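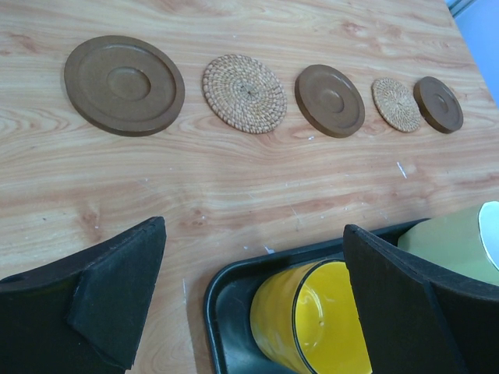
## Joltville learns to dance in the round

The old grain exchange in Joltville has a sprung floor, tall windows and bad heating. In April it fills up anyway. The folk dance weekend run by Drasstead, a touring dance company, drew 855 people last year, up from 700 the year before.

Most of them came for the circle dances. Drasstead teaches these without partners, so a newcomer can walk in at 10 a.m. and be in the line five minutes later. Steps are called for the first two rounds, then the caller stops and the band speeds up.

The band is Zendine, a five-piece with two fiddles. They play without a set list and watch the floor to decide when a tune should end. Some dances last four minutes – others go on for twenty.

Evenings move across the street to Daza, a former roller rink with space for about 1,000. The floor there is harder, and regulars bring a second pair of shoes.

Weekend passes are sold at the door and cover both halls. Beginners' sessions run each morning, and the last dance starts at 11 p.m.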